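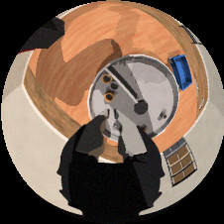
Wonville, the director's cut: worth 24 extra minutes?

lies_maes
Went to the Sunday showing of the new cut. I was one of the people who quite liked the original, so I'm not coming at this with a grudge, but I can't see what the fuss is for. We were promised the film Orestis Bakalis wanted to make before the studio took it off him. What we got is the same 94 minutes with longer drives between towns and one more scene in the bank. The ending is still the ending. Has anyone seen it and come away thinking it was rescued?

bohdanp
I have, and I did. The bank scene is the whole point. In the old version the brother turns up with the money and you have no idea why he'd bother. Now you know he's been lying since the funeral. That changes everything he says afterwards.

lies_maes
Does it though? I'd guessed he was lying. He spends the first half hour sweating.

coman_fan
Everyone in that film sweats. It's set in a salt works.

D. Karamanlidis
I'd like to know who decided this was a "director's cut" in the first place. Bakalis left during the edit, that much is public. The new version was put together by Arkari, the distributor, from his notes. Notes aren't a cut. He's said precisely nothing about it and he wasn't at the screening. I'd call it an extended edition and charge less for it.

bohdanp
He's thanked in the credits.

D. Karamanlidis
So is the catering firm.

zikix_or_bust
My problem is the sound. Wherever they've put footage back in, the dialogue goes thin and you can hear it's been re-recorded. The scene on the ferry is the worst, the mother sounds like she's in a cupboard. I'd sooner have subtitles over the rough track.

lies_maes
Yes! I thought it was our cinema. Glad it wasn't just me.

bohdanp
Didn't notice anything wrong on the ferry. I was in row two, mind.

coman_fan
Off to one side of this, but is the script by Despina Gkikas still going round? I read the first draft years ago and there's no brother in it at all. The sister robs the bank herself and gets away with it. Far better film, that.

D. Karamanlidis
I've read it too. It's good up to the trial and then it's forty pages of people explaining the law to each other. I can see why it was rewritten. I can't see why it was rewritten five times by five people.
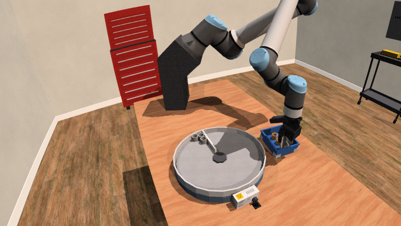
Black gripper being lowered into the blue bin

zikix_or_bust
Somebody on the other board reckons there's an even longer version that was shown to buyers in October. Same poster told us the sequel was definitely happening, so make of that what you will.

lies_maes
There's always a longer version. I'll believe it when it has a running time and a ticket price.

bohdanp
I'd go.

lies_maes
I know you would, Bohdan.

coman_fan
For what it's worth I'm seeing it tomorrow with my dad, who hated it the first time and wants to be sure. Will report back if we last as far as the ferry.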